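Equipment plan, progress report to Ukix
2022-10-16
Prepared by Simão Matos

Of the 17 hand-held grippers in the approved budget, 13 have been delivered by Lestero. The other four are on back order until December. Tabletop work with small personal items, wallets included, is under way at the Bidlow site.

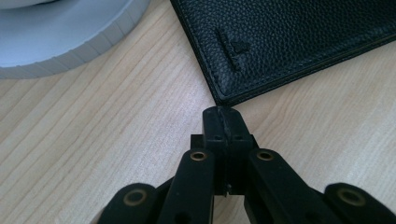

Spending on spare fingertips is over plan. We budgeted 40 for the year and now request 134, to be bought in one order from Eyvindsson. Oluf Ingvarsson has the quote. Linkage parts stay within budget – no change requested.

The second arm purchase is on hold pending your decision on the spares line.

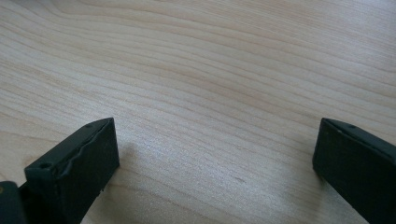
Gripper fingers open over the bare tabletop, Bidlow.

Storage racks and chargers are still to be priced.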